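Hanane Slaoui
Mon 3 February

Thread on the Treltberg ceasefire talks. I read the full monitoring report over the weekend and most of the coverage leaves out the parts that matter.

The headline number is 2,522 prisoners released by both sides since the deal was signed in May. That number is in the report and I have no reason to doubt it.

Less quoted: 1,622 of them came from one side. The deal called for equal exchanges at each stage. The report mentions this in a footnote and moves on.

The government's answer is that it was never holding as many people as the other side claimed. That could be true. The monitors asked for prison lists and got them for 2 of the sites they wanted to visit. They are still waiting on the rest. 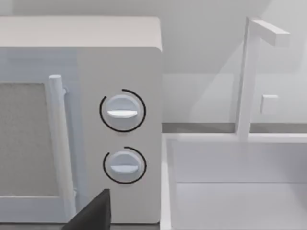 Second point, the road to Damport. The deal says it stays open to civilian traffic day and night. In practice it closes at dark and the army decides when dark is. Truck drivers have been saying so since the fall.

The report calls these closures "temporary security measures." They have happened every night for three months.

Rania Naciri has been covering Damport longer than anyone I know of and her piece on the checkpoints is worth your time. She spoke to drivers who now pay to sleep in a lot outside town. The fee goes to the same unit that closes the road.

Third, the peacekeepers. The plan was for 1,000 troops along the river by the end of the year. The first group arrived with no agreed rules on when they can fire, who they answer to, or whether they can stop a vehicle. They mostly stay in camp.

Contributing countries don't want to send more until the rules are settled. The government doesn't want to settle the rules until it sees who is coming. So that part of the deal is stuck.

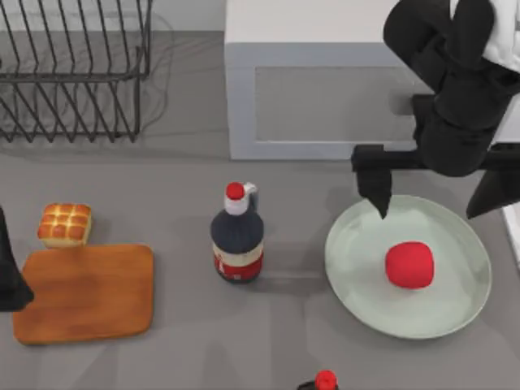 Dish rack, counter, robot arm.

Fourth, the disarmament schedule. Fighters were supposed to hand in heavy weapons first and rifles later. The report lists plenty of rifles. On artillery it says "discussions continue," the same wording as in the last report.

Both sides say the other has to go first. The text of the deal says they go together, under observation, at a site near Clorkeo. The site has been fenced and staffed. It has received no artillery.

I've seen people argue that the talks have failed and outside governments should say so. I don't agree. Shelling has stopped in most of the valley and schools in the north have reopened. People who live there notice that.

But the next round is being planned as if stage one were finished. It isn't, and the monitors' own tables show it. Moving to elections while the road is closed at night means a lot of people in Damport can't get to a polling place and back.

What I'd want from the next round: full prison lists, a fixed closing time for the road or no closing time, and written rules for the peacekeepers before any more of them land.

A couple of people asked where the footnote is. It's under the second table in the section on detainees.

Will add to this thread when the delegations publish their agenda.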